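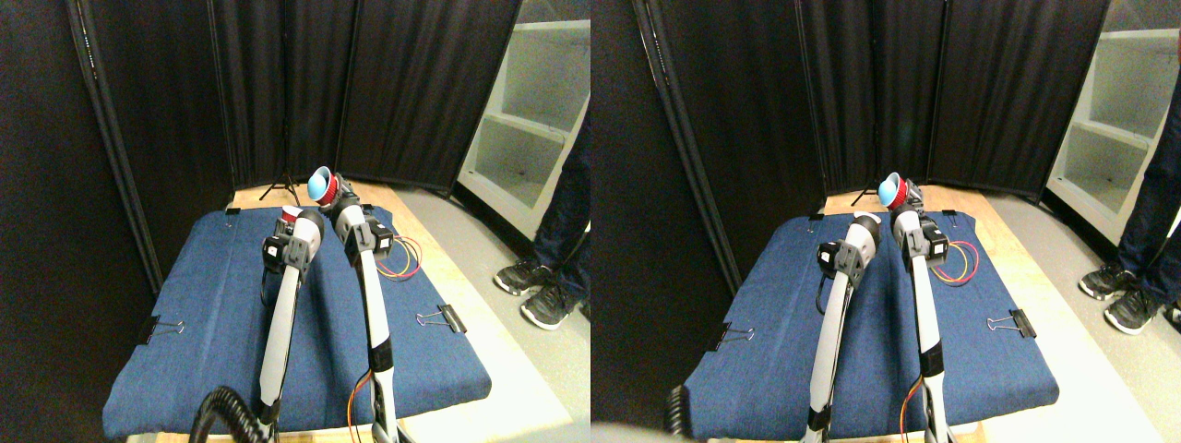 1. 왜 하필 상판 덮개였나

우리 조가 한 학기 동안 붙잡고 있던 주제는 컵을 올려놓는 탁자, 더 정확히는 그 위에 덮는 푹신한 파란 천이었습니다. 처음 주제를 발표했을 때 옆 조에서 "그게 프로젝트가 돼?" 하고 물어서 조금 풀이 죽었지만, 막상 해 보니 할 이야기가 생각보다 많더라고요. 나무판 위에 플라스틱 컵을 바로 내려놓으면 딱 하고 울리는 소리가 꽤 거슬리고, 살짝만 스쳐도 컵이 쭉 미끄러집니다. 그래서 4월 첫 모임 때 Archana Srivastava가 집에서 입던 청바지를 접어 깔아 본 것이 시작이었고, 그 뒤로 천의 종류와 고정하는 방법을 하나씩 바꿔 가며 써 보았습니다.

2. 재료와 고정 방법

밝은색 나무판 위에 패드를 놓고 파란 청지로 덮었습니다. 천은 앞과 옆으로 넉넉히 내려오게 재단했어요. 시장에서 산 자투리라 값은 2,000원이었고, 폭이 조금 모자랄까 봐 걱정했는데 다행히 맞았습니다. 바느질로 아예 박아 버리자는 의견과 언제든 벗길 수 있게 하자는 의견이 팽팽했는데(이 이야기로 모임 한 번을 다 썼습니다!), 결국 검은 더블클립으로 집기로 했습니다. 왼쪽과 오른쪽 가장자리에는 은색 손잡이가 달린 클립을, 뒤쪽에는 작은 클립을 썼습니다. 테이프도 써 봤지만 청지의 거친 결에는 잘 붙지 않았고, 떼고 나면 실밥이 묻어 나와서 그만두었습니다.

주변 정리도 조금 했습니다. 뒤와 왼쪽에는 검은 접이식 커튼을 둘러서 컵 색이 또렷하게 보이도록 했고, 검은 삼각 스탠드는 커튼 앞에 그대로 두었습니다. 덕분에 빨간 컵은 멀리서도 금방 눈에 들어옵니다.

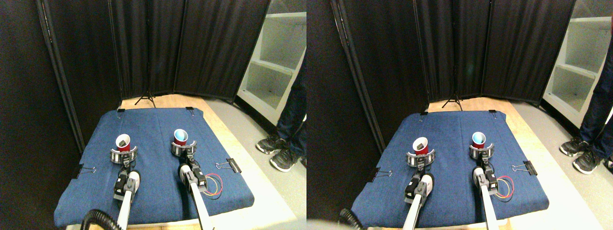

클립으로 집은 천은 얼마나 자주 다시 펴 주어야 하나요?
모임을 시작할 때마다 한 번씩 펴 주면 충분했습니다. 앞쪽을 살살 당겨 주름을 편 다음 옆 클립을 다시 물리면 됩니다.

3. 써 보면서 알게 된 것

컵을 내려놓고 옮기는 동작을 50번 반복하면서 소리와 미끄러짐을 적었습니다. 소리는 확실히 부드러워졌고, 미끄러지는 일도 맨 나무판에서 할 때보다 훨씬 줄었습니다. 다만 패드 가장자리는 둥그스름하게 내려가기 때문에 끝에 너무 붙여 놓으면 컵이 조금 기울어요. Tomás Doherty가 이 부분을 꼼꼼히 살펴보고 가장자리에서 손가락 세 개 너비만큼은 비워 두자고 제안했는데, 그 뒤로는 컵을 넘어뜨린 기억이 없습니다.

컵끼리의 간격도 은근히 중요했습니다. 두 개를 바짝 붙이면 하나를 들 때 다른 하나가 건드려지고, 너무 멀리 두면 번갈아 쓰기가 불편합니다. 이것저것 해 본 끝에 손 하나 너비쯤 띄우는 쪽으로 의견이 모였습니다.

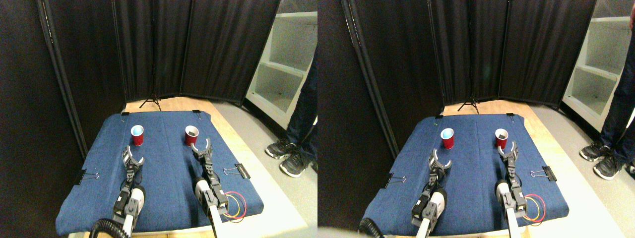

그림 3. 상판 뒤쪽 가장자리 가까이에 간격을 두고 세운 빨간 플라스틱 컵 두 개

4. 아쉬운 점과 다음 계획

가장 아쉬운 것은 세탁 시험을 못 해 본 점입니다. 청지는 처음 빨 때 물이 빠지고 조금 줄어든다고 해서, 다음 학기에는 같은 천을 한 장 더 사서 미리 빨아 놓고 비교해 볼 생각입니다. 클립도 옆으로 튀어나온 손잡이에 소매가 걸리는 일이 있어서 더 납작한 것을 찾고 있습니다. 서툰 보고서를 끝까지 읽어 주셔서 고맙고, 혹시 집에 안 쓰는 두꺼운 천이 있는 분은 저희 조에 꼭 연락해 주세요. 청지가 아니어도 좋습니다!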